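About the Pirkel Robotics Club

Pirkel is a student club at the Filton Evening School. We teach robots to do housework that our members' parents have been asking them to do for years. Progress is similar in both cases.

Most of our work starts with people. A member sits down with a gripper in each hand, starts the timer, and does a small chore slowly and politely, the way you'd like a machine to do it. Then they do it again. Our first project, Plina, needed 600 of these takes, and the next one is set for 3000.

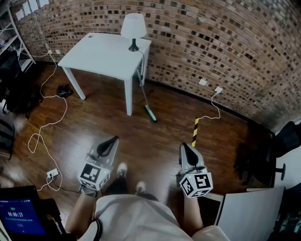 New members usually find the grippers clumsy for the first hour — we all did. Two rubber-padded fingers are a big step down from ten of the regular kind, and you learn a lot about lamps, sticks and your own patience. After that comes the sorting, where we throw out every take in which somebody sneezed.

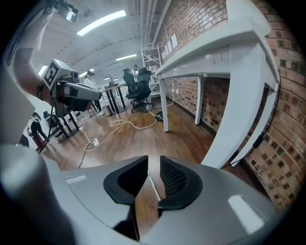 We meet on Tuesdays in the brick room, and the year ends in July with the Orozco Cup, a contest between 8 school clubs. Last time we came in eighth. The judges praised our notebook.

No experience is needed to join. Bring flat shoes, a charged phone and a tolerance for cables. Sign up at the front desk by 28/11/2025, and please tell us if you're left-handed.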